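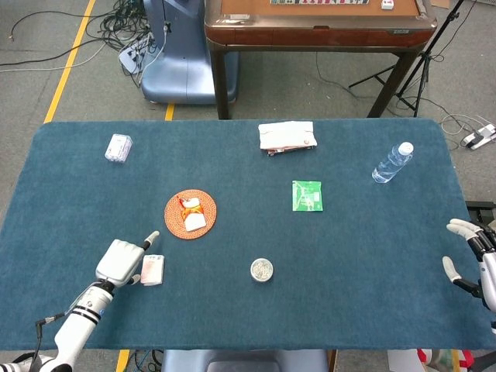
# Small things on the carpet-topped table

Tegwen Bowen and I have been sorting the drawers and coat pockets at the Purkutthorpe reading room. Most of it is ordinary: packets, little boxes, a drinks bottle. The full list runs to 51 entries and is kept in the blue folder at Codwood. Only the things on the table are shown on this page.

The woven coaster is the only one left of a set bought at Briltdale market. It is round and orange-brown, and the weave is still tight. We have been using it as a spot for whatever small packet needs to be kept apart from the others.

The green packet is flat, with white print. It stays on the list under "packets, various" until Tegwen has gone through the rest of that drawer.

The water bottle is clear plastic and was put down on its side. Bottles are not being kept. Please take yours home. 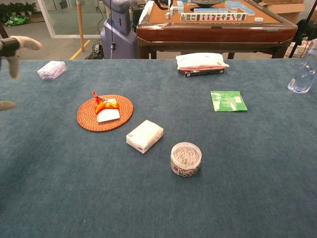
Paper clips are worth keeping together, and the silver ones now live in a round see-through tub. They used to be spread over three drawers and the window sill. Anyone who borrows the tub should put the lid back on.

The small white package with the orange ribbon belongs with the gift things. The ribbon is tied in a bow and should be left tied. Gift things go on the top shelf at Codwood, next to the wrapping paper.

Black box, white lettering on the front. This goes back to the cupboard by the door, and the white plastic package with red accents goes with it.

The little clear box is light and easily lost, so it will go in the tray with the other small boxes. The tray is labelled and sits on the second shelf.

Anything not claimed by the end of November will be passed to the Khattak shop, which has agreed to take stationery and unopened packets. If you think something is yours, leave a note in the folder with your name and the entry number. Tegwen has the key to the cupboard.

Naomi Wanyama
3 September 2026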